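The Door, the Hinge and the Second Shift

How handheld grippers changed the job descriptions at one furniture test hall

By the time the first arm was bolted down at the Mamari test hall, the people who worked there had already spent months doing its job for it. They opened doors. They set boxes on shelves and took them off again. They did this with a gripper in each hand, because the company had decided that the fastest way to automate a task was to have staff perform it through the same kind of fingers the machine would later use.

Mamari checks household furniture for makers who sell it flat-packed. A sample is assembled, furnished with a few ordinary items, and put through a cycle of use. Doors are opened and closed, drawers pulled, shelves loaded and cleared. Until recently this was human work of a repetitive kind, done with bare hands and logged on a sheet. The fixed rigs that test pure endurance, such as a piston working a hinge day and night, have existed for decades and remain in use. The handling tests were different. They called for someone who could adjust when a door sagged or a box sat too close to a hinge, and for that reason they stayed manual long after the rest.

The method now in place has two parts. An operator wears a camera on the head and carries two grippers, each with soft black fingers and its own printed markers. The markers let the software work out where each tool is at any moment. The operator runs through the task at a steady pace, and the motion is stored. The recordings are then used to train the controller, a package called Ulix, which in turn drives the arms.

A door shows the difficulty well. With bare hands a person opens one by the knob without thinking. With grippers the choice of contact point matters, and the fingers can also be spread around the edge of the door, low down, and the door guided from there. Both approaches are recorded, along with poor starts and corrections. Operators were at first inclined to discard any attempt that went badly. They were told to keep them, as a controller that has seen only clean attempts has no response when the door stops halfway.
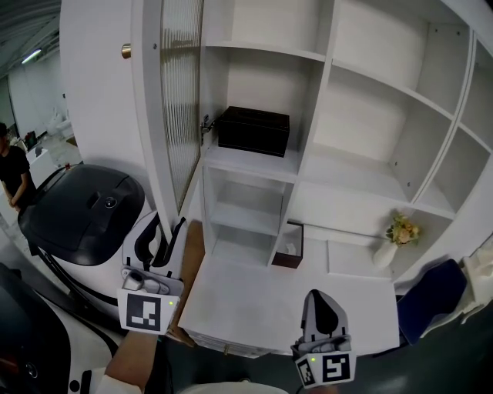 One operator on the late shift objected that the work had been described to staff as lighter than the old tests, and that for the wrists it was heavier. A gripper weighs more than nothing, the operator pointed out, and it weighs the same at the end of the day as at the start. The old sheet allowed a person to change hands. The new procedure did not, at least in its first version.

The complaint was accurate and led to a change. Recording sessions are now limited to 85 minutes, followed by other duties. The change cost the project some output per shift. It also improved the recordings, which had been getting worse toward the end of each session. Tired operators took shortcuts, and the controller learned the shortcuts.

Pay took longer to settle. Under the old arrangement a tester was graded by the number of cycles completed. Under the new one a single careful recording may be worth more to the project than a long run of careless ones, and a count says little. The hall moved to a flat hourly grade for recording work. Faster testers lost a bonus they had relied on, and two of them moved to the assembly side of the business. Those who remained are classed as demonstrators, a title that did not exist at Mamari before.

What they demonstrate has also shifted. The early plan called for 150 recordings of each task on one unit with a fixed layout. The controller that came out of this worked on that unit and failed on the next. The team then began changing the layout between sessions and moving small items from shelf to shelf. The objects are of the kind found in any home: a tissue box, a vase of artificial flowers. The furniture stays plain, with open cubbies and a door of ribbed glass, a surface that has given the vision system trouble from the beginning. Light passes through it unevenly, and a shape behind it can be taken for a shape in front.
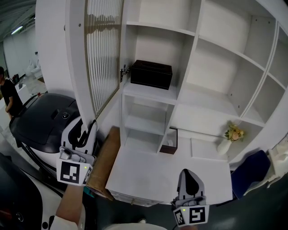

NOWICKI, July

The second site is a rented floor in Nowicki, where the finished controller is run on arms without a demonstrator present. The job here is supervision. Each supervisor is responsible for two cells and is called when an arm stops and asks for help. A call may mean a dropped item or a door that has come off its hinge. It may also mean nothing more than a reflection.

Supervisors describe the work as quiet for long periods and then busy all at once. Several came from the manual testing side and say they miss the movement. Others prefer it, particularly those with old shoulder injuries, who could not have stayed in the former job much longer. The company has not hired from outside for these posts. It has also not replaced the testers who retired, so the total headcount is lower than before the project began.

The skills involved are hard to write down. A former tester can often tell from the sound of a hinge that a screw is working loose, well before any measurement shows it. Ulix has no microphone. Supervisors were given a free text box for such remarks, and for the first months it was used mainly to report faults in the text box. It has since become a useful source of early warnings, and the furniture makers have asked for it to be included in their reports.

Maintenance has grown as well. Finger pads wear and have to be changed, and a printed marker that is scratched or lifting at a corner will spoil a whole session. The pads come from a supplier, Gunodine, on a fixed schedule that turned out to be too slow for door work and too fast for everything else. The demonstrators now inspect their own tools before each session and sign for them. It is a small duty, but it places the decision to stop work with the person holding the gripper.

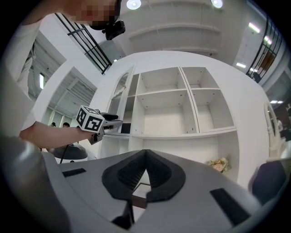
Will the demonstrators be needed once the controller is good enough?

For as long as the products keep changing, there will be recording work, though less of it per product. Each new hinge, handle or door surface requires fresh sessions, and the makers bring out new ranges faster than the controller adapts on its own. The number of sessions needed for a familiar type of door has already fallen. Management expects the demonstrators to spend a growing share of their time on supervision and fault reports, and has begun training them for both sites.

The training runs on Monday mornings, before the cells are started. Attendance is paid at the recording grade. A request to have it paid at the supervisor's grade is still under discussion.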